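Features > Machines > Folding by Feel

At Sternitz, Nele Strobel's group trained a two-arm robot to fold paper from 802 human demonstrations.
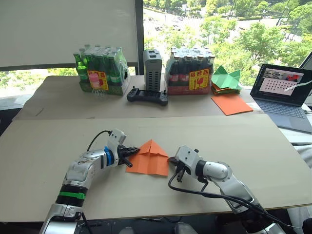
Bhupendra Bhatt doubts that paper is a fair test, and says cloth would be harder.

Strobel picked paper for its creases. A bad one stays in the sheet.

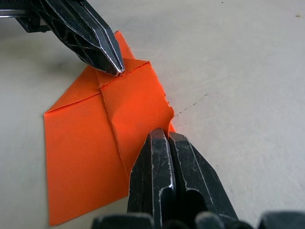

The method scores each fold before starting the next, and it added 70 lines of code.

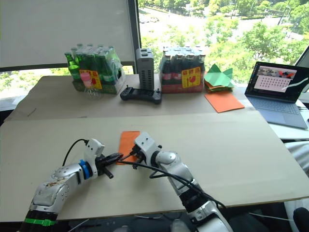 Two grippers over an orange sheet at Sternitz.

Cloth trials start in February.

Contact the editors | Back to top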